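**Ginger syrup gone cloudy, guests on their way**

Posted by Hendrik Mahlangu, 9/8/24

I've been put in charge of drinks for my sister's engagement do, on the strength of having once owned a shaker. The plan is a ginger and lime thing with gin, 52 guests, one jug at a time. I made the syrup last night with fresh ginger, blended it because grating is for people with patience, and strained it through a sieve. This morning it looks like a puddle.

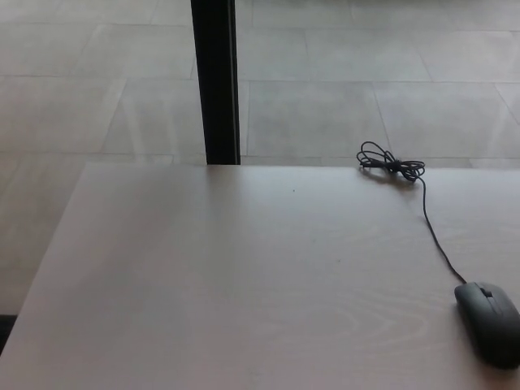 It tastes fine, fairly fierce. There's a pale layer at the bottom of the bottle that comes back up when I shake it. Is it off? And can I make it clear again without buying equipment I'll use once and then have to store?

**Annatjie Hendricks**

It's starch. Ginger is full of it, and blending lets the lot out. Nothing to worry about after one night in the fridge.

Leave the bottle standing until the pale stuff settles, then pour the top off slowly and stop before you get greedy. Put that through a coffee filter. It will drip at a speed you'll take personally, so start before supper. Next time slice the ginger, simmer it in the syrup for half an hour and don't squeeze it.
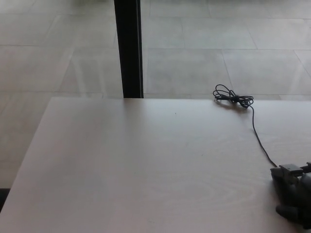
If you're adding lime juice the drink will be cloudy anyway, so you could also do nothing, which is how I do most of my entertaining. Keep the lime out of the syrup until the day, though. It goes dull and a bit bitter.

**Jolusa**

Just use ginger beer

**Kiều**

Agree with Annatjie on the filter. Wet the paper first or it drinks a good spoonful of your syrup. I keep mine 6 days in the fridge and then make a fresh lot. Also, taste it again with ice in before you add more ginger, and warn the aunts.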